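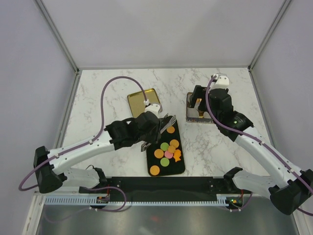

A reader in Gilthorpe wrote to say that she had finished all 555 pages of Hesis and could not remember the name of a single character two days later. She wanted to know if the fault was hers. She had liked it while it was going on, she said, the way you like a long train ride, and then she got off.

I don't think the fault was hers. I have read Hesis twice now, once in February when the advance copies went out and once this month, after it landed on every year-end list I was sent. The second reading took longer. It is a novel in 43 sections, most of them without a paragraph break, about a translator who stops translating. She goes to a lake. She comes back from the lake. There is a sister, and a lawsuit over a fence, and for the last 100 pages there is mostly weather.

I have nothing against weather. Some of the weather is very good. There is a hailstorm in section 18 that I would put next to anything published this year, and it gets its effect by staying short. What bothers me is the talk that has grown up around the book, in which every dull stretch is taken for a decision. The flat dialogue is "refusal." The missing plot is "refusal" too. One notice praised the typos in the first printing, which the publisher has since corrected.

The publisher is Sandhu, a small press that used to put out four books a year and now puts out eleven. Its jackets are all the same gray. The press built its name on translated fiction and on two or three odd, funny story collections that sold badly and that people still lend each other. Hesis is its first book in English by a writer with an agent, and it was sold hard. I received the galley, then a second galley, then a cloth bag with a sentence from section 9 printed on it. The sentence is "I was tired and then I was less tired." It reads better on the bag.

Then came the Plikier Prize. The citation called Hesis "a book that teaches us how to read it," a phrase I have now seen applied to so many novels that I wonder when any of us are supposed to have learned. The other books on the shortlist were shorter and stranger. One of them, a novella told through the minutes of a swimming club, made me laugh out loud in a waiting room. It has gone out of stock and I'm told a reprint is being discussed.

Prizes go to the wrong book all the time and the world keeps turning. But I do notice what happens to readers like the one in Gilthorpe. She paid full price for a hardcover. She gave it most of a month of evenings. When it left nothing behind, she wrote to a magazine to ask what she had missed, and every review she could find told her she had missed something.

Her book group meets again after the holidays. They voted for Hesis in the fall and are stuck with it. I suggested they read section 18 aloud and then talk about the fence, where the sister is allowed to be angry for six whole pages and the prose wakes up to keep pace with her. She wrote back that she had forgotten there was a fence.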